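Vulden recalls Linness people carrier over sliding door fault
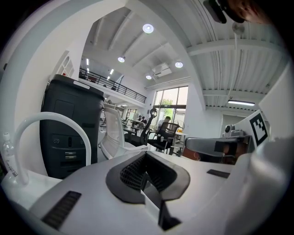
Noémie Grewal

Vulden is recalling 269 Linness people carriers after reports that the nearside sliding door can fail to latch. The recall covers seven-seat models built in April 2004.

Owners will get a letter in May asking them to book in with a dealer. The work takes 3 hours and is free of charge - the latch and its cable are both replaced.

Petro Pavliuk, service manager at the Jemal dealership, said drivers could carry on using the vehicle but should check the door by hand before setting off. The five-seat version has a different latch and is not affected.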